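Budget help: first arm for a tabletop kitchen setup, 3,000 to spend

rurkia_ben
Joined February
Posted Sat 6 June

Hi everyone, long time reader and finally brave enough to post! I've been given the go-ahead to put together a small bench for sorting and moving household objects (cups, sponges, bowls, that kind of thing) and I have 3,000 dollars for the whole lot. The arm I keep coming back to is the Storeck at 2,495, which leaves me a bit over five hundred for a gripper, a camera, a table and whatever I've forgotten. Am I kidding myself? My other option is the smaller Lucero, which is a good deal cheaper but has a shorter reach, and I've heard mixed things about the wrist on it. Any advice very welcome, and thank you in advance for being patient with a beginner.

marigold_shop
Welcome Ben! Lovely first project. I'd say you're not kidding yourself, but you are cutting it close. Does that 2,495 include the controller? When I bought mine it was a separate line on the quote and I didn't spot it until the invoice came, and I remember sitting there with my coffee going cold and reading it over and over. Ask them in writing, and ask about shipping too while you're at it.

oldsolder
Get the Lucero and spend the difference on grippers. People fall in love with reach and then do all their work in the same little patch of table anyway.

rurkia_ben
Thanks both! Marigold, I just checked and the controller is included but the mounting plate is 73 extra. Shipping isn't on the quote at all so I've written to them.

Gert Mabuza
I have to disagree with oldsolder here, with affection, as we've had this argument before. Reach is the one thing you can't add later. You can swap a gripper in an afternoon, and you can put up with a cheap camera for a year, but if the arm can't get to the back corner of the table then you'll be shuffling objects forward by hand every single run, and believe me you will get very tired of it.

What I'd tell Ben is to lay the table out before ordering anything. Put down the biggest things you mean to use, with the space they need around them, and then measure from where the base will be bolted. Trays are what catch people out. They take up far more table than you'd guess from the catalog, and the forearm has to pass over them to get at anything on the other side.

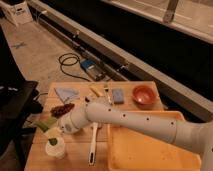 So measure to the far side of your tray and then add some more, because a wrist that's pointing straight down eats into the reach you were promised on the spec sheet. I lost 6 inches that way on my first bench and had to move the whole base. Also, please put money aside for cable. I never do and I always end up at the hardware store.

oldsolder
Fine, fine, I'll give you the wrist thing. I still think he'd be happier with a cheaper arm and a spare gripper in the drawer. Fingers wear out, Gert!

marigold_shop
Could he start with the Storeck and whatever basic gripper it comes with? Greliveck does replacement finger pads that fit most of the small ones, and you can save up for something nicer. As for the objects, go to the thrift store. My whole set of cups and spatulas cost less than lunch.

rurkia_ben
This is all so helpful. I'm going to mark out the table with tape tonight and measure from the base like Gert said. If the Lucero covers it I'll go that way, and if not it's the Storeck and a very plain table. Gert, did you measure from the edge of the base or the center?

Gert Mabuza
Center of the first joint. And check whether their number goes to the flange or to the fingertips, they don't all do it the same way.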